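Worwood Makers Forum > Clubs and schools > Tidy-the-table challenge, how is everyone getting on?

shewit_m
Posted 11/12/18

Hello all! Our club has finally got going on the tidy-the-table challenge and I promised Ehsan I'd write something up, so put the kettle on. There are 11 in the group this term, most of them new, and we've spent the last 2 sessions doing nothing but picking things up with the hand-held grippers. I thought they'd be bored by the second week, but they were still at it when the parents came in!

The big argument is over how to take hold of small boxy things. Half of them want to go for the ends every time, and the other half say it depends what's next to it on the table. I've told them to try both and write it down (they groaned, of course).
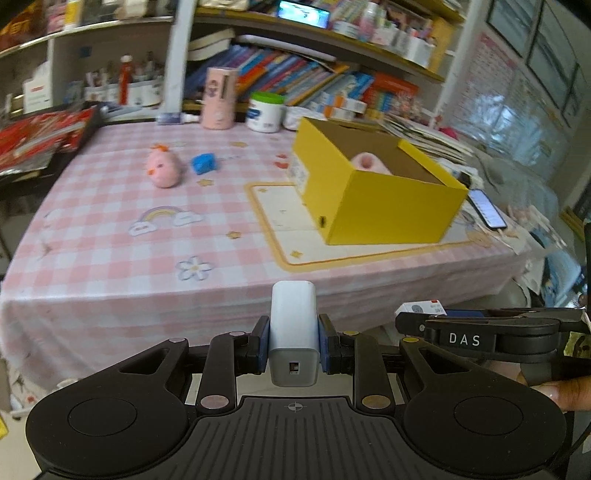
The staples are in this next one, held by the two ends:
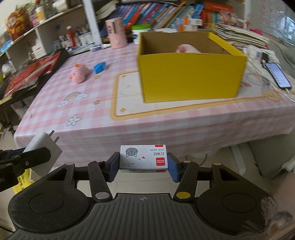 Mihret Lencho
Lovely to read this, Shewit, but I'm with the groaners. Ours wrote everything down in May and hardly looked at the notebooks again. I'd let them practise on soft things first, and leave the boxes until they've got a feel for how hard they're squeezing.

ehsan_tungate
I don't agree, Mihret, sorry! We began with soft toys at Tungate and the children got into sloppy habits, because a soft toy will forgive you nearly anything. A box shows you straight away if you've come in crooked. We moved over to boxes after that and I wouldn't go back.

Mihret Lencho
Fair enough, though yours are a good bit older than mine. Some of my lot are only 8 and they do get upset when things drop.

shewit_m
Ah, that does make a difference. I might split them into pairs on Thursday, one on soft things and one on boxes, then swap at half time. Ehsan, could you send me your score sheet? The one I've got from the Yilma day has a page missing.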